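November 26, 2021
Equipment plan, cell 2

Spent the morning on the arm budget again. Hélène Sawatzky wants one number by the end of the month, and I have two quotes that don't cover the same things. Dimen quotes the arm with controller and parallel gripper, no mount. Abella includes the mount and charges separately for fingertip pads, 300 a set. Neither includes freight.

Ran the pick model before lunch to check the gripper choice. Two objects in it, a tan cube for the carton and a long stick, white with a red-orange end. Contact is at the small dark pads on the tips, one on each side of the cube. The cube sits a little tilted in the grasp. I want to know how much tilt the placing step can absorb before I pay for wider pads.

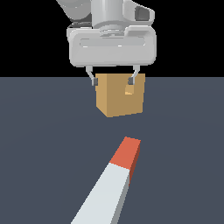
Gripper and pads

Keeping the two-finger gripper in the plan. A vacuum head would need a compressor line on that side of the building, and the electrician's estimate for the drop alone was 700. Spare pads: two sets in the first order. Dranine lists a compatible pad with a 13-day lead time, so there is no point in stocking more.

The stick is the awkward part. Its two sections give me an easy reference for which end is up, but the length matters for payload. A long part held near one end loads the wrist more than the carton does, and the Dimen data sheet states payload only at the flange. Wrote to ask for the curve with offset.

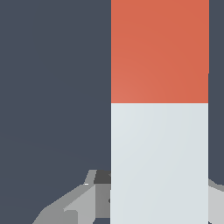 Two-color block between the gripper sides, gray section toward the mechanism.

Went through camera options after that. Wrist camera is in for now. The close view is only part, gripper sides and plain dark background, so a second fixed camera goes on the sheet as a separate line. Staltent has one with a 16 mm lens that would do. Cable runs not priced yet.

Last item was clearance over the carton. The hand housing is wide compared with the fingers and it hangs over part of the box on approach. Cartons side by side will need spacing, and that means a longer table than the one I had down.
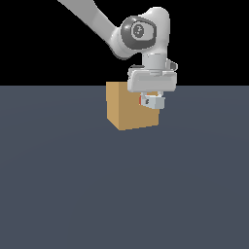

To do Monday

Call Abella about freight and the mount bolt pattern.
Get a price on the longer table.
Send Hélène both totals with the second camera shown as optional.
Rerun the pick with the carton rotated.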